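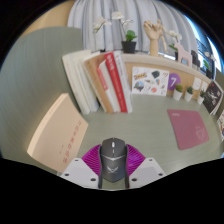 A computer mouse and a book on the desk, Udora office

About Udora Wildlife Removal

Udora Wildlife Removal gets wild animals out of houses, garages, barns and small businesses, and closes up the places where they came in. Most of our calls are for raccoons, squirrels, bats, skunks and snakes. We also get opossums, groundhogs, starlings in dryer vents and, every spring, a few ducks that have picked a swimming pool.

The company was started by Ningsih Pelupessy, who had worked for a roofing contractor and kept finding nests and droppings in the attics she was sent to look at. The contractor's policy was to patch the hole and leave. If an animal was inside when the patch went on, the homeowner found out a week later from the smell. She took the state nuisance wildlife course, got her permit and began doing removals on weekends out of her own truck. It became full-time work within the year.

Vinh Khương joined as a second technician and now runs the field side of the business. He came from a reptile boarding facility and handles most of the snake calls himself. Ningsih does inspections, estimates and roof work, and she is usually the one who picks up the phone.

What we do

Inspection. We look at the whole building, including the roof, the crawl space if there is one, and anything attached to it such as a deck or a shed. You get a written report with photos of each opening and a price for each repair. The report is yours to keep whether or not you hire us. If you want to do the sealing yourself, or give the list to your own contractor, that is fine with us.

Removal. For raccoons, squirrels and bats in a building we use one-way doors wherever we can. The animal leaves to feed and can't get back in. Live traps are used for skunks under sheds and for animals that won't leave by themselves. Traps are checked every day, weekends included. We do not use glue boards or poison for any species, and we won't service poison stations that another company has left behind.

Snakes. If there is a snake inside your home, call us and don't try to pick it up or sweep it out. Close the door to the room, put a rolled towel along the bottom, and keep children and pets away. If you can watch it from a safe distance, please do. Finding a snake that was last seen behind the washing machine takes a lot longer than collecting one that somebody has kept an eye on. Nearly all the snakes we collect are harmless rat snakes and garter snakes, and they are released close to where they were found.

Sealing and repair. We use galvanized mesh, sheet metal flashing and mortar. Spray foam alone does not keep anything out, and we take a lot of it off houses. Gable vents, soffit returns and the gap behind the gutter are the usual trouble spots. On older homes it is often the chimney.

Cleanup. We remove soiled insulation and nesting material, and treat the area afterward. Raccoon latrines in an attic need to be handled with proper protection, so please leave them alone until we get there.

What we don't do

We don't treat for insects, mice or rats. For those we send people to Dritach Pest Services, a separate company with its own license and its own prices. We don't get a fee for the referral.

We don't take in injured or orphaned wildlife. We have no rehabilitation permit, and keeping an animal without one is against state law. Hurt animals and confirmed orphans go to the Kastura Wildlife Center, and we will drive them over if we are already at your property. Please call Kastura directly if the animal is outdoors and you have no removal problem.

We don't pick up dogs or cats. That is a matter for county animal control.

Young animals

Between March and August many of the animals in attics are mothers with young. Putting up a one-way door at that point separates them, and a raccoon that has been shut out will tear up a roof to get back to her kits. We check for young before every removal. If they are too small to move, we may tell you to wait. Some customers are not happy to hear this, and a few have gone elsewhere.

Bats are a special case. State rules bar us from excluding them from buildings while the pups are unable to fly. During that period we can inspect, seal every opening they aren't using, and put you on the schedule for the first open date. If a bat has been in a room with someone who was sleeping, or with a small child, do not let it go. Keep it contained without touching it, and call the county health department before you call us.

Where we work

Our service area is everything within 30 miles of the office. Past that we have to charge for travel, and we will tell you the amount on the phone. We have regular customers among the farms along the river road, and we look after the buildings at the Triệu Garden Center, where the greenhouses stay warm all winter and something is always trying to get in.

Prices

An inspection is $200 for a house. The charge is taken off your bill if you go ahead with the work. Indoor snake calls are $300 at any hour, and that includes a walk around the foundation to look for the way in. Everything else is priced from the inspection report, because two houses on the same street can need very different amounts of work. We don't quote removals from pictures sent by text, although pictures of the animal are helpful.

Sealing work is under warranty for 2 years. If an animal gets in through a place we sealed, we come back, remove it and redo the repair at no charge. The warranty does not cover new openings, storm damage or doors left open. It passes to the new owner if you sell the house, provided you send us their name.

Licensing and insurance

Both of our technicians hold current nuisance wildlife permits, and both are vaccinated against rabies. We carry general liability insurance and workers' compensation. Copies of the permits and the insurance certificate are available on request, and landlords and property managers usually ask for them. We file the annual report of animals handled, as the permit requires.

Talks and school visits

Vinh gives a talk on local snakes to schools, scout groups and garden clubs. It runs for one class period and covers how to tell the common species apart, what they eat and what to do if one comes indoors. He brings shed skins and skulls but no live animals. There is no fee inside our service area. Spring dates fill up first, and fall is easier to book.

Reaching us

The phone is the quickest way. Calls are answered from 7 a.m. to 7 p.m., Monday through Saturday. Outside those hours the line goes to whoever is on call, for animals inside living space only. For noises in an attic, leave a message and we will call back the next working day.

When you leave a message, please give the street address, what you saw or heard, and what time of day it happened. Scratching at night and scratching in the morning are usually different animals. Email is read once a day, in the evening.

Page last updated November 4, 2021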